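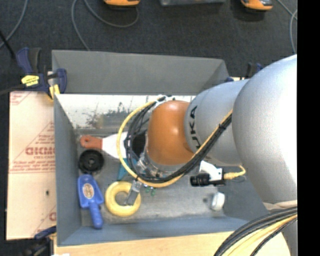 KUKA over the bin, finger at the yellow ring

gota_bins
We're collecting grasp examples for a bin picking model. 750 attempts so far, mixed objects: a blue scoop, a scraper, the yellow ring, a black wheel thing, some small stuff. An operator picks the grasp by hand and we log the pose and whether it held. My question is when to reshuffle the bin. Right now we do it every 20 attempts.

sunon46
Too rarely. After 20 picks from the same pile your samples are close to copies of each other. Dump and restir every five.

gota_bins
Restirring takes a person. That would cut our daily count a lot.

Ferhat Duman
I'd take the lower count. We trained on 40 layouts once with plenty of picks each, and the model fell apart on layout 41. Also look at your left side. Most of your objects are over there, so the model will learn to go left.

ella_r
Disagree with both of you. Piles drift to one side in real use too. If you level it out every time, you train on bins you'll never see at work. Keep the drift and log it.

sunon46
Log it, fine, but then put a wall-side tag on each attempt. Grasps next to a wall fail for different reasons.

yurt
What about the shiny patch on the far wall? Ours gave bad depth readings until we put matte tape on it.

gota_bins
Haven't checked depth there. I'll look tonight. No tags for walls yet either, but I can work them out from the pose.

Ferhat Duman
Keep the failed ones as well. People throw those out and then ask why the score is always high.

gota_bins
We keep them. Going to try a reshuffle every ten and compare in August.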